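3.2 Dough Rest and Layer Separation

Flatbreads from the Tilbridge kitchen trials were made from a single batch of whole wheat dough, divided into 37 equal pieces and rested under a damp cloth. Pieces in the first group were rolled after five minutes; those in the second were left until the dough no longer sprang back under a thumb. All pieces were brushed with melted butter, folded twice and rolled again before baking on a dry iron griddle.

Longer rest gave a softer bread with layers that could be pulled apart by hand. Breads from the short-rest group shrank during rolling and had thick, pale edges, in line with the earlier Firnen trials. The amount of butter was held constant, so its effect on layering cannot be judged from these results.
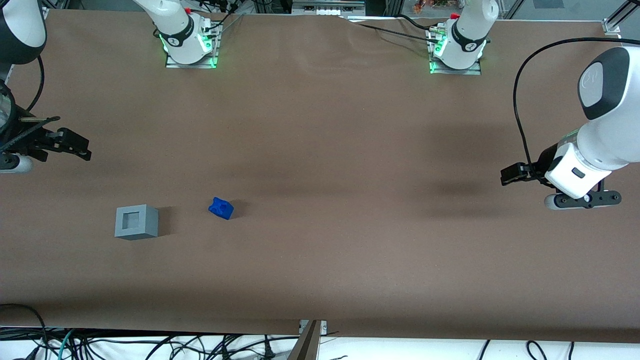 Figure 2. Work table.

Irfan Yusof, commenting on a draft of this section, held that flour age may matter as much as rest, as older whole wheat flour takes up water more slowly and "can pass for a tired dough." Flour age was not recorded in February and is taken up in Section 5.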